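Reading the Water at Brirkero Reservoir
Student Project Report, Environmental Science Field Course
26 October 2018

Why I picked this project

I grew up 17 miles from Brirkero Reservoir and never once wondered where the water went. We swam there, we ate sandwiches on the boat ramp, and every fall the lake dropped and left a wide brown ring. When our course asked for a local water topic, I finally had an excuse to find out what makes the level go up and down, and I have had a great time doing it!

My question was simple. When it rains hard on the Corow side of the watershed, how long does it take before the reservoir starts to rise? I also wanted to know if rain on the Murín side (the steeper half) gets there faster.

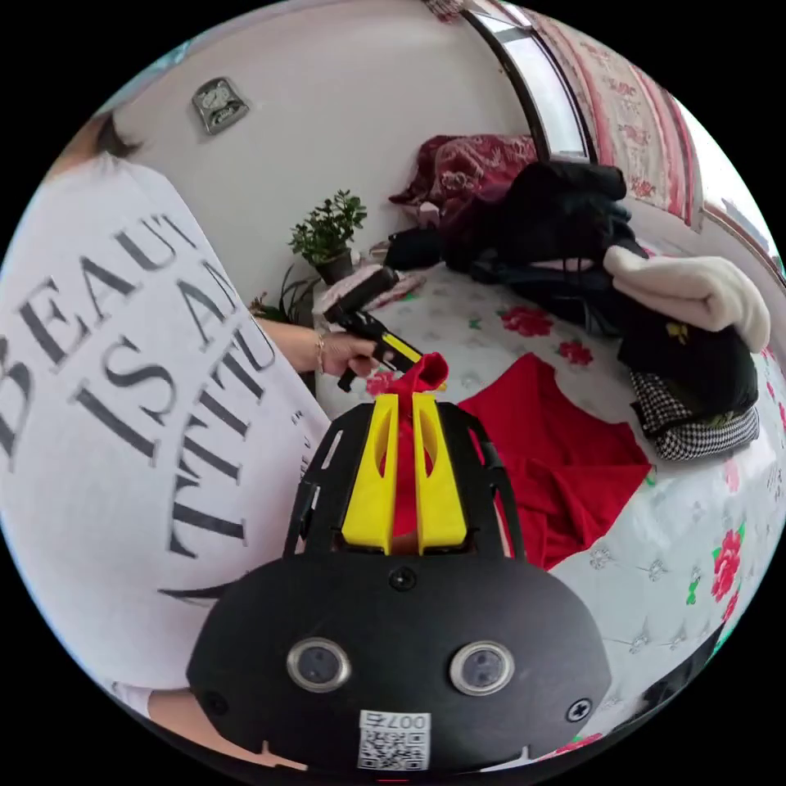 How I collected the data

I used two sources. The first was the staff gauge bolted to the pier next to the boat ramp. It is a long painted ruler marked in tenths of a foot, and I read it every morning before class and again at dinner time. I missed a few evenings when the bus was late, and those are left blank in my table. I did not fill them in with guesses.

The second source was rain. I put one gauge in a pasture on Corow Creek and one behind the ranger cabin at Murín Gap. Both are the plain plastic tube kind. My instructor, Hauke Heitmann, lent me the tubes and showed me how to read the bottom of the curve in the water and not the top edge. I had been reading it wrong for the first 2 days, so I threw those readings out and started over.

In the end I had 93 good level readings. I typed them into a spreadsheet and drew everything by hand on graph paper first, which I really recommend. You notice things with a pencil that you scroll right past on a screen.

What I found

The Murín side is fast. After the first big October storm, the level at the pier was already climbing at my next morning reading. The creek there runs down bare rock for a long stretch, and there isn't much soil to hold anything back.

The Corow side is slow, much slower than I expected. The same storm left nearly as much rain in the pasture, but Corow Creek hardly changed that day. It kept getting higher for several days after the sky cleared. I walked up there in rubber boots to see why, and the whole valley floor was like a sponge. There are beaver ponds, wet meadows and a big alder swamp, and every one of them has to fill before it passes much water along.

That gave my graph a shape with a steep jump, a short flat part, and then a long gentle hill. I was so happy when I saw the same shape again after the second storm, because it meant the first one wasn't just luck. The second hill was a bit taller. I think the meadows were still full from the week before, so less of the new rain got stored. 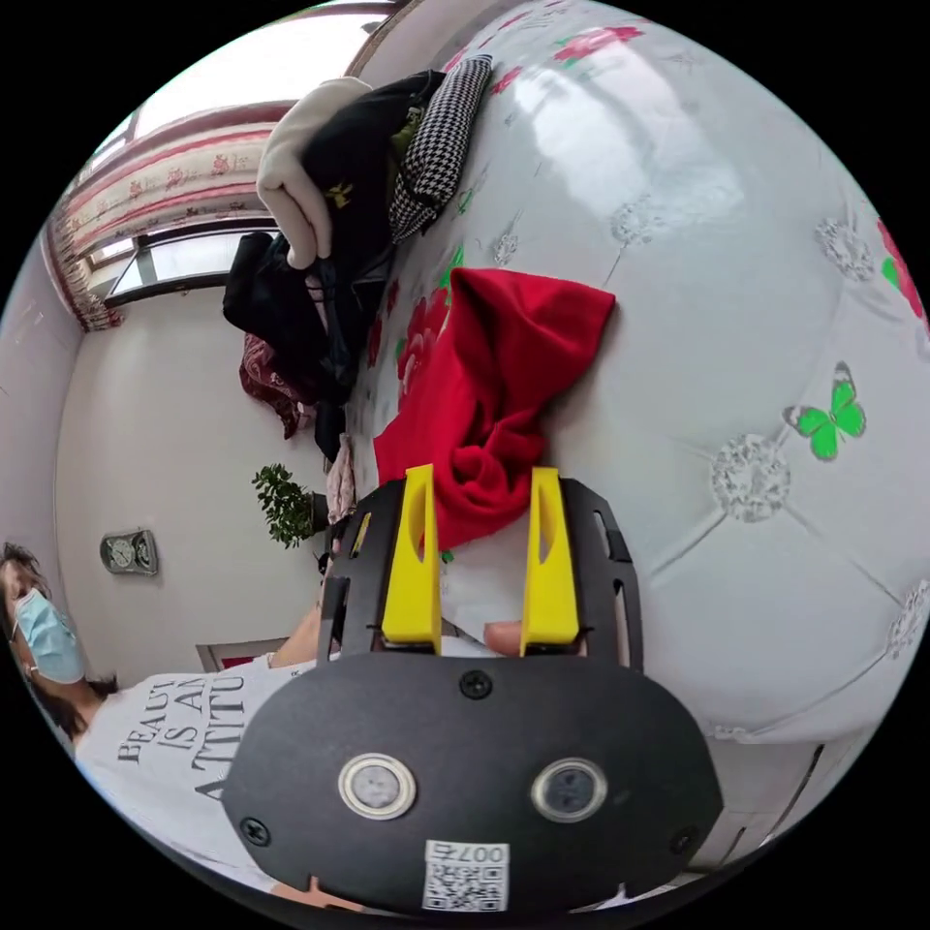
The other thing that shows up in the numbers is the dam. Water leaves through a gate at Tranuten, and when the gate is opened wider the level falls even if the creeks are high. The operators post their gate changes on a board at the Tranuten office, so I copied those dates and marked them on my graph in green. Two dips I could not explain before lined up with green marks right away. A third dip did not, and I still don't know what caused it. Wind could do it, by pushing water to the far end of the lake and away from the pier. I would need a second staff gauge on the other shore to check.

Problems

My rain gauges only tell me about two spots. The ridge above Murín Gap is more than 2,000 feet higher than the pasture, and it probably gets rain that neither tube ever sees. The staff gauge is also hard to read in waves. On rough mornings I watched the high and low marks and wrote down the middle, but that is still an eyeball number.

I also only covered part of one season. Snow would change everything, and I would love to see what the graph does in spring when the ridge melts out.

What I would do next

I would put a third tube on the ridge and ask to keep reading the pier gauge through winter. I would also like to measure the flow in Corow Creek above and below the swamp on the same day. If the swamp is holding back as much water as I think it is, the two numbers should be far apart during a storm and then swap places a few days later.

Thank you to the rangers at Murín Gap for letting me leave a tube behind the cabin, and for the cocoa.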